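Household Notes: Fruit, Storage and the Kitchen Table

This site uses cookies to remember your preferences. By continuing to read you accept their use. Accept | Manage settings

Posted in: Home Economy, Food and Drink

On the Keeping of Fruit in Warm Weather

Readers of these notes will be aware that the month of August places particular demands upon the domestic kitchen. The present entry sets out the practice followed in this household, which has been revised twice following correspondence. It applies to ordinary fruit bought for the table and does not extend to bottling or jam, on which separate notes will be issued in the autumn.

The kitchen in question belongs to a terraced house built in 1935. It faces south-west and retains its original larder, a narrow cupboard with a vent to the outside wall. A previous owner had painted the vent shut. It was reopened in 2000, and the larder has been in regular use ever since.

Bananas should be kept apart from other fruit. They give off a gas as they ripen which hastens the ripening of whatever is stored beside them. A little green at the tip is no cause for concern, and such fruit may be eaten at once by those who prefer it firm.
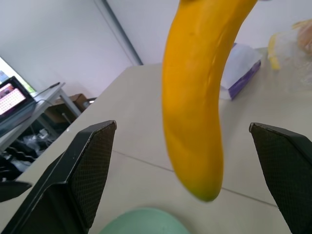

Stone fruit and berries

Peaches and plums are left at room temperature until they yield slightly at the shoulder, and are then moved to the refrigerator for no more than two days. Berries are not washed until required. Mrs Graça Nogueira, who kindly wrote in response to the previous entry, recommends lining the container with a folded cloth and changing it each morning. Her advice has been adopted here and is gratefully acknowledged.

Apples bought in August are early varieties and do not keep. The household once attempted to hold a bag of them until October, with regrettable results for the larder shelf. They are now purchased five at a time from the greengrocer at Triter and eaten within the week.

Serving

Fruit should be brought out of the refrigerator an hour before it is wanted, as cold dulls the flavour. A shallow plate is to be preferred to a deep bowl, in which the lowest fruit is bruised by the weight of the rest and tends to be forgotten. Melon is cut last and covered.

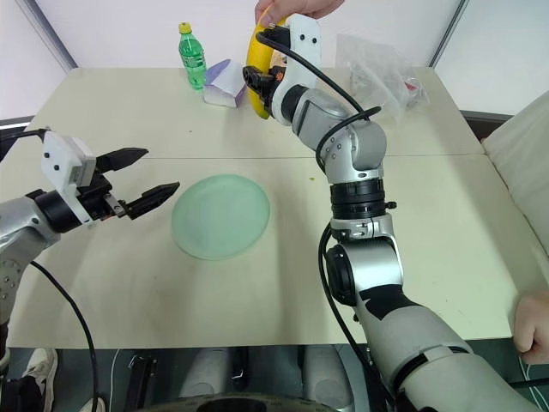
A pale green plate, sitting empty.

Correspondence on the storage of pears is invited. Opinion remains divided as to whether they should be wrapped.

Contact | Copyright Household Notes | Back to top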